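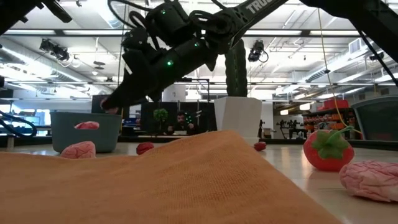
A large orange-tan towel and a teal basket.

The Towel Town

August 15, 2008

The Clandano mill in Kedville made bath towels for 37 years. At its height it employed up to 1,000 people on two shifts, and anyone who grew up in town had a parent, an aunt or a neighbor on the payroll. The weaving floor shut down in March. The finishing room is still running, under a firm called Lulten, and so is the outlet store across the road.

Kedville was a natural place for a towel mill. The Poduval River runs soft, and soft water is good for dyeing. The railroad came through early, and cotton arrived by the carload. The first owners made flour sacks, then diaper cloth, and switched to terry when they could no longer make money on either one.

Terry is a simple idea that takes a complicated loom. One set of lengthwise yarns is held tight and makes the ground of the cloth. A second set is let off slack, so that when the crosswise yarns are beaten into place the slack ones stand up in loops. The loops are what soak up the water. Longer loops hold more, but they also snag more and take longer to dry. Most of the old Clandano line used a medium loop, and people who bought those towels in the 1970s are still drying their dogs with them.

Color was the mill's other specialty. Gold, rust and avocado sold well for years, then all at once did not. White was always the steady business, going mostly to motels and hospitals. Former dye house workers say the browns and oranges were the hardest to match from one lot to the next. A set bought in the fall might not go with a hand towel bought the following spring, and the complaint letters filled a file drawer.

What closed the weaving floor was price. A plain white towel from overseas could be landed at the dock for less than Clandano paid for yarn and power. The company tried heavier towels, then monograms, then a line of beach towels that came out in a rainy summer. Orders from the motel chains went first. When the last big hospital contract was not renewed, the looms were sold and trucked out over two weekends.

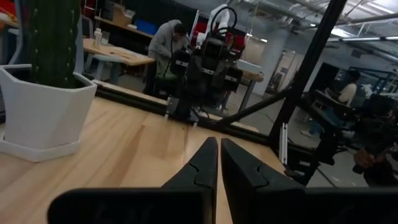 Finishing is the part of the work that stayed. Lulten buys woven terry in long rolls, then cuts it, hems it, inspects it and packs it for shops. The inspectors work by eye and by hand, looking for pulled loops, skipped stitches and oil spots from the machines. Good light matters, and so does the surface under the cloth. A light wooden tabletop with a pale, honey-toned grain, like the one shown here, is the kind the older inspectors prefer, as a dark thread or a bit of lint shows up on it right away. The wood has to be kept smooth. One splinter can pull a row of loops out of a bath sheet and turn it into a second.

Seconds go to the outlet store, where they are sold by the pound. The store gets more visitors now than it did when the mill was open. Some drive four hours. The regulars know to check the hems first and to ignore small flaws in the border, which usually disappear after a few washings.

The store clerks also give out washing advice, whether or not it is asked for. Wash new towels before using them. Go easy on the detergent and skip the fabric softener, which coats the loops and keeps them from taking up water. Shake each towel hard before it goes in the dryer. If a loop pulls, snip it with scissors and leave the rest alone.

The weaving building is empty for now. The county has talked about apartments and about a community college annex, and a study is due next year. The whistle that marked the shift change was taken down and put in the library, next to a sample book of the dye house colors.

COMMENTS

My mother hemmed washcloths there until her hands gave out. We never owned a towel that wasn't a second. Thanks for writing this.

The avocado ones are indestructible. I have three and I would like them to wear out.

Does the outlet still take personal checks? The article doesn't give the hours either.

They said apartments about the old depot too. Still waiting.

Get our free newsletter: features and recipes in your inbox every month. You can unsubscribe at any time.

Contact Us | Copyright 2008. All rights reserved. | Back to top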